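Ticket 51: Arm drops or pushes away the cucumber in the fridge task (simulation)

Project: Ustham student robotics club, kitchen challenge
Opened by: Zoia Kravets
Assigned to: Gert Mabaso
Status: Open, waiting for retest
3 comments

Zoia Kravets wrote:

Hello all. I open this ticket because I have spent two evenings on the same problem and I would like other eyes on it.

The task is the one from the competition sheet: the arm must take the cucumber and put it in the crisper drawer of the refrigerator. The refrigerator door is already open at the start, so we do not need to solve the door. In our last group of test runs the cucumber was lost before the drawer in 12 of them. Sometimes it slides out of the fingers while the arm is moving. Other times the gripper comes too low and the end of the cucumber hits the front of the drawer, and then it jumps away very fast, as objects do in simulation when two bodies overlap.

What I have tried already:

- Restarted the simulator and loaded the scene again from the clean file. No change.
- Made the arm move at half speed. The sliding happens later, but it still happens.
- Increased the closing force of the gripper. This made it worse. The cucumber started to shake between the fingers.
- Changed the cucumber for the tomato can from the practice scene. The can is carried without any problem, so I believe the arm controller is good.

I did not change anything in the refrigerator model. Please tell me if somebody else did, because Sizwe was working on the drawer in April and I do not know if his version was merged.

Reply · 5 likes

Sizwe Pretorius wrote:

My drawer version was merged, yes. But I changed only how far the drawer can slide, and the collision shape of the drawer is the same as before. I compared the two files again today to be sure.

I think you have two different problems and they should not be mixed. The sliding is friction. The jump is the path. For the friction, please look at the material of the cucumber. When I open the object file I see that it has no friction value of its own, so it takes the default of the scene, and our default is very low. The can has its own value. This would explain why the can is fine.

For the path, please check where the grasp point is. If the fingers take the cucumber near one end, the long part hangs down under the gripper, and the planner does not know about it. The planner thinks the hand is empty and it goes over the drawer edge with too little space.

Reply · 3 likes

Gert Mabaso wrote:

I agree with Sizwe on both points. I have reproduced the problem on the lab computer with the same scene file and the same seed as Zoia. I stopped the run just before the place step and saved the view. 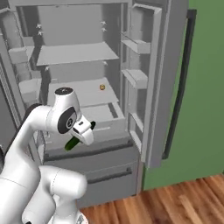

Gripper holding the cucumber in front of the crisper drawer, right door open.

Look at the angle. The cucumber points down and to the left under the gripper, and this is the part the planner ignores. I made the following changes in my branch:

1. Friction value added to the cucumber file, the same value as the can.
2. Closing force set back to the old number. Zoia, please do not raise it again until we have tested this one.
3. After the grasp, the cucumber is attached to the hand in the planning scene, so its full length is checked for collision.
4. The point above the drawer is moved higher. The arm now goes up first, then forward, then down.

I did not touch the shelf or the door bins. The door is also in the collision check, and I kept it like this, although the planning takes longer.

There is one thing I could not solve. If the grasp is very near the end, the wrist has to turn a lot to lay the cucumber in the drawer, and sometimes the planner finds no path and stops with the error "goal not reachable". It would be better to choose a grasp near the middle. Davina wrote the grasp selection, so I have added her to this ticket.

Retest: please pull my branch, run the full set with the same seeds, and write here the number of failed runs for each type (slide, jump, no path). Please keep the logs also from the good runs. We need the results before the club meeting on Thursday, so that Hiba can decide which version we send.

Reply · 3 likes

Share this ticket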